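Kgomotso Chauke on maps, revisions and the second Inonville book

January 2023

Kgomotso Chauke keeps two documents open when she writes. One is the manuscript. The other is a table of every claim the manuscript makes about its setting, with the chapter in which the claim first appears. For "The Salt Register," her second fantasy novel set in the port city of Inonville, the table reached 1076 rows.

"Most of them are distances and tides," she says. "If a character leaves the customs house at low water in chapter four, I need to know where the water is in chapter six. I got this wrong in the first book and readers wrote to me."

The first book, "Wirkier," followed an apprentice pilot through one winter. The new one moves to the records office and to Seneviratne, a clerk who was a minor figure before and is now the only point of view. Chauke wrote the opening in third person, as she had done with "Wirkier," and changed it after the first full draft.

"Third person gave me access to things a clerk would not be told," she says. "The plot depends on her reading the ledgers in the wrong order. In first person I could hold the ledgers back without it feeling like a trick. The conversion took longer than the draft did. You can't just swap the pronouns — the sentences are built around a different center."

The magic in both books works by written contract. An agreement entered in the register binds the parties physically, and an error in the entry binds them to the error. Chauke worked out the rules before the plot and keeps them short. An entry needs two signatures and a witness. It can't be erased, only amended, and each amendment costs the clerk something, usually a memory.

"I had a longer version with exceptions," she says. "Every exception turned into a page of explanation, so I took them out. There is one left, and it's the ending."

The published text runs to 504 pages. An earlier version was longer by a full subplot, set among the dredging crews, which she removed over December on her editor's advice. Parts of it survive in chapter nine as a conversation overheard on a ferry.

Asked about the slow opening, which some early reviewers mentioned, she does not argue the point. "The first three chapters are office work. I like reading about office work. A person who wants the harbor fire right away will have to wait for it, and I knew that when I left them in that order."
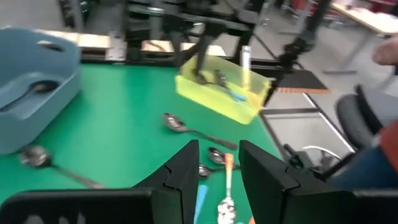
Spoons on a green tabletop, one with an orange handle.

Chauke does her drafting at Workstead, a shared office, in blocks of 90 minutes, and does not write on the day she revises. She reads each chapter aloud once, after line edits, and marks any sentence where she has to stop for breath.

A third book is planned. It has an outline and a working table, and the point of view is not settled. Seneviratne will appear in it, though Chauke would not say whether she remembers the events of this one.

"That depends on how many amendments she signed," she says. "It's in the text, if you go back to the ferry chapter and check the dates."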